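引退しない左サイドバック、エットレ・ルッジェーロに聞く

待ち合わせは朝の九時だった。ルッジェーロは八時四十分に来ていて、すでにコーヒーを一杯飲み終えていた。「サイドバックは早く着くのが仕事だから」と言う。「遅れると、みんなの前で監督に名前を呼ばれる」

エットレ・ルッジェーロ、左サイドバック。ヴルリネFCでのプロデビューから数えて、公式戦の出場は326試合になった。得点は5。少ないですねと水を向けると、本人は少し傷ついた顔をした。

「そのうちの一点は四十メートルだよ。クロスだったけど」

クロスだったんですか。

「クロスだった。当時の新聞には『狙いすました一撃』と書いてある。訂正を求めるほど私は几帳面な人間じゃない」

今季、彼はクンドセックからバルドビノスへ移籍した。二部で残留争いをしていたクラブから、二部で残留争いをする予定のクラブへ、である。契約期間は2年。この年齢の選手としては破格に長い。交渉の席で何を言ったのかと尋ねると、何も言わなかったのだという。

「黙っていたら一年が二年になった。代理人が隣で咳をしていたから、それが効いたのかもしれない。風邪だったんだけどね」

ヴルリネの下部組織に入ったころ、彼はフォワードだった。左足が利いて、足が速くて、ゴール前で必ず何か別のことを考えてしまう子どもだったそうだ。ユースの監督は一年かけて彼を少しずつ後ろに下げた。まずウイング、次に中盤の左、春が来るころには最終ラインにいた。

「もう一年いたらキーパーにされていたと思う。その前にトップに上がれてよかった」

トップチームの初日、背番号は20だった。以来どのクラブでもこの番号をつけている。験担ぎかと思ったら、そうではないらしい。最初のクラブではそれしか空いておらず、次のクラブでは前のクラブで使っていたからと渡され、三つ目からは誰も聞いてこなくなった。「人生の大事なことは、だいたいそうやって決まる」と彼は言い、それから自分でその台詞が気に入らなかったのか、「いや、番号の話だ」と付け足した。

クンドセックでの最後のシーズンについては、話したがらないだろうと思っていた。十月に監督が代わり、冬にもう一度代わった。ルッジェーロは前の監督には左で、次の監督には右で使われ、最後の監督にはベンチで使われた。

「三人目は私のことをとても買ってくれていた。毎週そう言われたよ。ロッカールームでの存在感が素晴らしい、と。あれだけ存在感を褒められると、ピッチに存在しなくても気づかれなくなる」

恨んではいないという。その監督とは今でも連絡を取り合っていて、向こうが次の職を探すときには推薦の言葉を頼まれもした。何と書いたのか。

「存在感が素晴らしい、と」

バルドビノスの練習場は町の外れ、風のよく通る丘の上にある。よく通るというより、風が住んでいるところに人間がお邪魔しているような場所で、コーナーキックの練習では全員が片方のゴールに集まる。もう片方から蹴ると、ボールが戻ってくるからだ。

「うちのホームでは前半に風上を取れるかどうかがすべてだ。戦術ボードなんか見なくていい。旗を見ろと若い連中には言っている」

若い連中、という言葉を彼は何度か使った。同じ左サイドには、来年のレギュラーと目される十九歳がいる。ルンビーというあだ名で呼ばれていて、本名のほうはクラブの職員でもすぐには出てこない。足は速い。上がったら戻ってこない。ルッジェーロはその教育係のような立場にある。

「ルンビーには二つだけ教えた。上がる前に後ろを見ること、上がった後にも後ろを見ること。いまのところ、上がっている最中に後ろを見て、タッチラインの外に出ていく」

とはいえ、口ぶりほど手を焼いているようでもない。先月のアウェー戦ではルンビーが先発し、ルッジェーロは後半の途中から彼に代わって入った。交代のとき、若者は申し訳なさそうな顔をしていたらしい。

「謝られたよ。『走りすぎました』って。私はあの歳のとき、走りすぎて謝ったことなんて一度もない。走らなくて怒られたことなら数えきれないけど」

チームは現在、降格圏のひとつ上にいる。勝ち点の計算はしないことにしているそうだ。以前やってみたら、残り全部に勝てば優勝だという結果が出て、かえって気が滅入ったのだという。最近はもっぱら守備の話をする。ラインを上げるか、下げるか。彼は下げる派で、監督は上げる派だ。

「監督は三十八歳だ。ラインを上げても、裏に出たボールを追いかけるのは監督じゃない」

その監督とは、かつて対戦相手として同じピッチに立ったことがある。当時ボランチだった監督に後ろから削られ、二週間休んだ。就任の挨拶で顔を合わせたとき、向こうは覚えていなかった。

「私は覚えている。膝も覚えている。雨の日は特によく覚えている」

引退後のことを聞いた。ここまで機嫌よく話していた彼が、初めてメニューを手に取って眺めた。指導者のライセンスは途中まで取ってある。座学は通ったが、実技の講習が毎回試合と重なる。テレビの解説にも一度呼ばれたことがあり、九十分で「難しいですね」を二十回以上言ったと、後で息子に教えられた。以来、呼ばれていない。

「でも、難しかったんだよ。ゼロ対ゼロだったし、両チームとも何もしなかった。あれを易しく解説できる人がいたら会ってみたい」

では、まだしばらくは続けるのか。

「契約が二年あるからね。途中でやめたら、あの咳が無駄になる」

最後にひとつ、対戦して一番嫌だった相手は誰かと尋ねた。有名なウイングの名前が出てくるのを期待していたのだが、彼の答えは、クンドセック時代に練習試合をした地元のアマチュアチームの右サイドだった。平日は配管の仕事をしている男で、九十分間ずっと、ルッジェーロの家の水道管の具合を聞いてきたという。

「こっちは抜かれるわけにいかないから必死だ。向こうは『お宅、築何年?』と聞いてくる。答えている間に二回抜かれた」
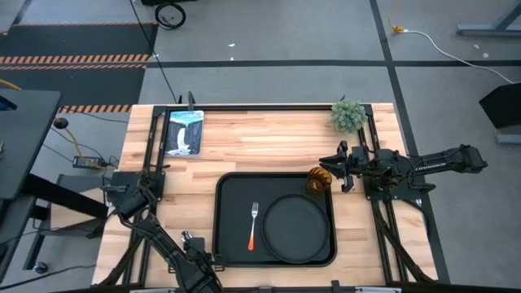 その後どうしたのかと聞くと、修理を頼んだと言う。腕は確かで、値段もまけてくれた。ただし台所で作業をしている間じゅう、今度はサッカーの話しかしなかったそうだ。ルッジェーロは十一時からの練習に向かうため席を立ち、丘の上はもう風が出ているだろうと言って、上着のファスナーを顎まで上げた。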